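# Bellis planner: bedside sessions

Bellis is the motion planner we run on top of Firko, our perception layer. The pages in this gallery cover the Prullgate set: 136 episodes of two-handed work on a bed, used to test how well the planner copes with soft surfaces. Head camera and gripper streams are logged by Tano and aligned on replay.

Gripper opening is stored as a fraction of full travel, with 1.0 as fully open. Both hands share one clock. 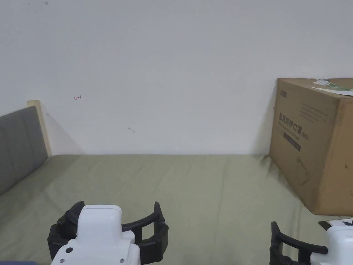 **What happens when the two gripper streams drift apart?**

Tano resamples both to the head camera's timestamps and drops any span where the gap exceeds 62 ms. Dropped spans are marked in the index, so Bellis never interpolates across them.

Cloth is the harder part. Firko fits a coarse mesh of some 800 nodes to the garment and passes only the outline and the fold lines to the planner. Grasp candidates are taken from raised corners first, then from bunched edges.
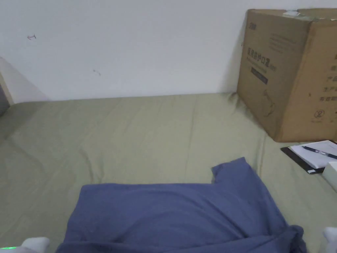
Candidates are then scored for reach with both arms together - scoring each arm alone gave pairs that crossed halfway through the lift. The joint score is slower, but it fits inside the planning budget of 92 ms.

Static objects on the bed go in as fixed boxes with a small margin. The wall is a single plane. Neither is refitted during an episode unless the head pose jumps, in which case Firko discards the map and starts again.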